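Onura's Bench Kit – a few doubts

I've now had an afternoon with the Onura kit, the one sold to small repair shops as a way to get PC assembly off your hands. The Cestville showroom let me sit in and ask rude questions. The brochure says 37 parts supported. I'd like to know who did the counting, as a stick of memory in two sizes seems to get you two entries.

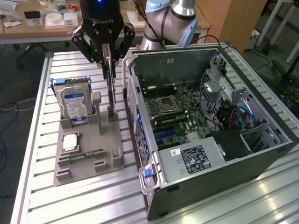
My main gripe is the tray. Every part has to be put in its own pocket by a person, the right way up, before the arm can do anything useful. If I've already unpacked the processor, the memory and the drive and stood them in their little slots, I'm most of the way to fitting them myself. Nathalie De Bruijn, who ran the session, said the time comes back when you're doing 100 of the same machine. Fair enough – but I've never had 100 of the same machine in my shop, and I doubt many of you have.

Then there's the price. The tray set alone is £219, and a new layout for a different case costs £180 on top. Bundach charge less for theirs, though their support is hopeless after four in the afternoon.
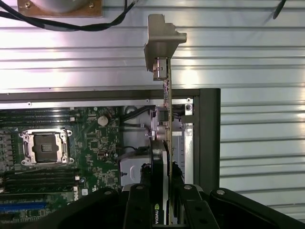 Graphics card in the gripper, bracket end up.

Cards are the bit I'd want to see over a month of trade-ins, with bent brackets and cases that have been kicked about. I've asked for a loan unit in April. No answer yet.

Comments (3)

pete_w: Does the £180 include the fixture or just the file?

Marguerite: We had the Aranda one. Sold it.

solderhead: Same trouble with trays here. Let us know if the loan comes off.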